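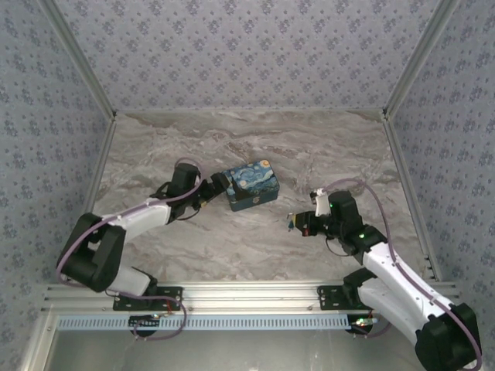
What does a visitor see at a robotics open day? For most of the session, the same small task attempted many times over, with the operators making adjustments between attempts and answering questions as they go.

The open day in question was held by Hevavent at its Plodthorpe premises, a converted dairy depot on the northern side of town. The company develops software for paired robot arms intended for light bench work, and it opens the building to the public twice a year. Attendance was limited to 200 people, admitted in groups of 22, and every place was taken well before the day.

Home / Features / Industry / Regional

Visitors began in the front hall with a short address on the program's aims. Hevavent's position is that many small manufacturers and packing firms have tasks too varied for conventional machinery and too repetitive to keep staff interested. A tin that must be held by one hand while the other does something to it is a fair representative of the category. People manage such work without thought. For a machine, it requires that two grippers agree on where an object is, how firmly it is held and which of them is to move next.

The demonstration bench makes the point economically. Two arms are mounted along the front rail of a small enclosure and face one another over a marble-patterned surface. The walls are papered in a blue floral print, and the object is a small tin box printed with Van Gogh's "The Starry Night". Several guests remarked that the arrangement had more in common with a sitting room than a factory. Staff explained that backgrounds and surfaces are changed on a regular schedule, so that the control software does not come to depend on plain walls and an uncluttered colour scheme.

The tin was among the more popular items of the day. Its swirling pattern covers both lid and sides, and visitors were invited to consider how a vision system might find the edge of the lid in all that blue and yellow. Other objects brought out during the afternoon included a sponge, a measuring cup and a set of nesting bowls. The bowls proved difficult, and the operators said so plainly.

Questions from the floor were practical. A group from Vodwood, where a cannery closed some years ago, asked about employment. The company replied that its trial sites have kept their existing staff, and that it would publish its findings on the matter when the present trials end. Others asked about noise, power consumption and whether the arms could be programmed by someone without a technical background. Training is presently offered over two days and is being revised.

The second half of the visit was given over to Koo, the scheduling program that assigns work to each bench and records the result. The display in the rear gallery listed 812 completed attempts for the current series, each with its outcome and a short note by the operator. Hevavent intends to make 400 of these records available to technical colleges in the region – failures included – under a licence that permits classroom use.

It would be easy to find the pace of the bench work slow. The arms are run well below their rated speed whenever the public is present, and an attempt may be halted and restarted at the operator's discretion. Those who stayed through a full cycle appeared to find it absorbing all the same, and the younger visitors in particular had to be coaxed on to the next room.

The next open day is planned for February. Registration is free of charge, and the ground floor is fully accessible. Parking is available behind the depot, with entry from the laneway.

Filed under: Robotics & Automation, Open Days
46 shares | 7 comments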